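From: Rostislav Jurčo
To: Banside Home Sewing and Mending list
Date: 01/12/2019
Subject: Re: folding boards, and what to cover them with

Hello all,

I'm answering Kolář's message from last week, which I've left in below with the parts I have nothing to say about taken out.

> I'm trying to set up one decent surface for folding and light
> pressing. My dining table is too slick. T-shirts slide when I fold
> the second side over and I end up chasing them. I tried a bath
> towel on top and that's worse in the other direction, the shirt
> sticks to it and the towel comes up with the sleeve.
>
> [...]
>
> What are people using for a cover? Do you staple it, pin it, or
> just lay it on? I'd like to be able to take it off and wash it. I
> don't want to spend a lot. The ready-made boards in the Ukitz
> catalog are nice but they're all too narrow for a men's large.
>
> Also does anyone fold shirts face-down? My mother did face-up and
> I've always done it her way, but the collars never match in the
> stack.
>
> Kolář

I'll take the questions in order.

**The surface**

A plain woven cotton cover works best for me. Bedsheet weight is a little thin, and canvas is stiff enough that you feel every fold in it. What you want is the sort of cloth they sell for aprons or light curtains. A T-shirt will stay where you put it but still lift off cleanly when you pick up a sleeve. Flannel behaves like your towel, only less so. I used flannel for one winter and gave up on it.

Wash the cloth before you cut it. I didn't, the first time, and after one trip through the machine it came back too short to reach around both ends. That piece is now covering the shelf where I keep interfacing.

Color matters more than I expected. I had a dark gray cover to begin with and could not see the edges of black shirts on it in the evening. A lighter color fixed that. It does show scorch marks if you press on it, so if you plan on doing both jobs on one board, keep a second cloth to lay over it when the iron comes out.

**Padding**

If you're only folding, you can skip padding altogether. If you're going to press on it, use one layer of cotton batting and no more. Two layers feel nice under your hand but the shirt sinks, and the crease you press in one place comes out somewhere else. The foam sold for ironing boards is all right but it takes a set after a while and you get a dip in the middle. I had some from Tralorus and it lasted until September, when I pulled it out and went back to batting.

**Fastening the cover**

Don't staple it if you want to wash it. Pulling staples takes a long time and you'll tear the cloth at a few of them no matter how careful you are. Pins work their way out. Elastic in a hem, like a fitted sheet, is fine on a thin board, though on a thick one it tends to ride up at the corners.

Clamps are what I'd recommend. Any small bar clamps with soft pads will do. Put them at one end, pull the cloth snug from there, and tuck the other end under the board so its own weight holds it. You lose a little room at the clamped end, so lay the shirt with the hem a short way in from it and you'll never knock a clamp with your hand. When the cover needs washing you loosen the clamps and the whole thing comes off.

Check it again after the first few days. New cloth gives a little, and a cover that was tight when you put it on will have ripples in it. A small ripple does no harm. A big one will catch under the shirt and move when you fold, and you'll be back where you were with the towel.
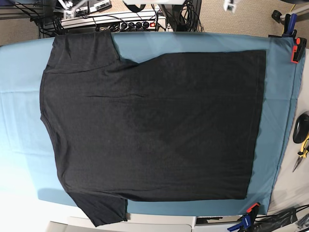 Whether to fold face-up or face-down depends on what you want to see at the end. If the front goes against the board, you do all your folding on the back, and when you turn the finished shirt over the front is on top with nothing creased across it but the bottom fold. Face-up, you end with the back of the shirt showing unless you do an extra flip, and the collar gets pulled around in the flip. I think that is why your collars don't match. I'd start with the shirt lying sideways to you, neckline to the left and hem to the right, like the black one on the blue cover. Then both side folds are made along the length of the board and you aren't reaching across the shirt to do them. It doesn't matter if the near sleeve hangs down over the edge, the way it does there, because that sleeve gets picked up and brought in anyway. What does matter is that the hem is straight before you touch anything else. If it's square at the start the rest goes quickly, and if it's off you will see it in every fold after.

These are the steps as I do them, left-handed people can swap as needed:

1. Lay the shirt down with the front against the cloth. Take hold of the shoulders and the hem in turn and give each a small tug until the side seams lie straight. On a shirt without side seams, go by the armpits.
2. Smooth from the middle out to both ends with a flat hand. You don't have to get every wrinkle. A soft line across the body from the last time it was folded will usually go away by itself if the shirt is worn, and if it doesn't, it wants an iron and no amount of smoothing will help.
3. Bring the far side in toward you. The fold line runs from the middle of the shoulder down to the hem. Lay the sleeve back on itself so that it doesn't stick out past the fold.
4. Do the same from the near side. The two sides should meet or overlap a little. Make them match at the hem.
5. Fold the hem up a third of the way, then fold again to just under the collar. For drawers where things stand on edge, make it one fold more.
6. Turn it over.

For a men's large I set the width by keeping a strip of cardboard at the neck end and folding to its edges. Once you've done a couple of loads you can put the cardboard away, though I still get it out for the heavy cotton ones, which spread.

**Size of the board**

You said the Ukitz boards are too narrow. I agree for large shirts, but you don't need the full spread of the sleeves to fit. You need the body to fit, with a bit left over on the far side for the far sleeve to rest on. If the far sleeve falls off the back it drags the shoulder with it and twists the whole shirt, so push the shirt away from you and let the near sleeve be the one to hang.

My own board is a shelf 700 mm deep that came out of a closet. I rounded the corners with a rasp and sandpaper. Do this before you cover it. Square corners wear through the cloth very fast, and they also hurt when you walk into them. Length is up to you, but whatever you choose, measure your longest shirt, including the neckband, and leave room beyond it for the clamps.

Height is harder to give advice on. I fold standing up, and a kitchen counter is right for me. On the dining table my back complains before the basket is empty. If your board sits loose on top of a table, put something grippy between the two. Shelf liner is good for this and cheap.

**Other odds and ends**

Someone asked in September about old black T-shirts going gray and whether it was the detergent. I wash mine inside out in cold water and hang them. They still fade, just later. There's no harm in a faded one and I'd keep it for wearing around the house. For anyone cutting up old shirts for yarn or rags, the folded stack is also a good way to store them until you have enough, since you can see what you have by the fold edge.

I still have 7 yards of the apron cotton left on the bolt, in a cream color. It is prewashed. If Kolář or anyone else wants a length for a board cover, write to me off the list with your measurements, and add enough all around to turn under. I can bring it to the next swap table. I'd take bias tape in trade, any dark color, the wider the better.

On the curtain lining thread, I haven't had time to read all of it, so I'll answer that separately.

Rostislav Jurčo

--
Banside Home Sewing and Mending list
To leave the list, reply with "remove" in the subject line.
Please trim quoted messages before posting.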